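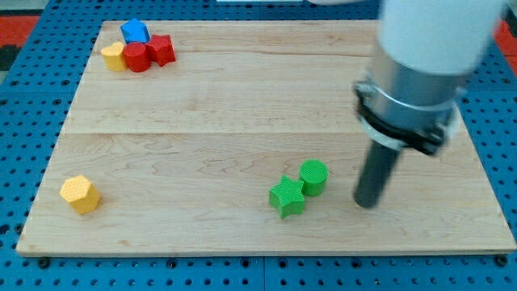 The robot arm over the sorting board at the Roncombe workshop, with coloured blocks grouped on the wood.

Robot arms to take on block sorting at Roncombe

3 Aug 2022

Famutberg has confirmed that robot arms will take over part of the sorting work at its Roncombe workshop, where coloured shape blocks are prepared for school and kindergarten sets. The change follows a trial held in July and affects 65 employees on the day and evening shifts.

Under the new arrangement, the arms will push blocks into groups on a flat board. Employees will check each group, remove faulty pieces and pack the finished sets. Hand sorting will continue for small orders and for new shapes.

"The sorting tables have been the hardest place in the building on wrists and shoulders," said Minttu Vainio, production manager. "Staff asked for shorter periods at them, and we are now able to offer that."

No positions will be lost as a result of the change, the company said. Sorting periods will be limited to two hours per shift, and pay grades will remain as they are until the current agreement ends.

Employee representative Said Tahiri welcomed the limit but said training had been uneven. Evening staff received less time with the equipment than their day shift colleagues, he said, and several have asked for further sessions before they are expected to stop and restart an arm on their own.

Famutberg has set aside 136 hours of paid training to address the matter. Sessions will be led by Valtteri Pesonen of the maintenance department and will be held during normal working hours. Employees wishing to change shifts in order to attend should speak to their supervisor.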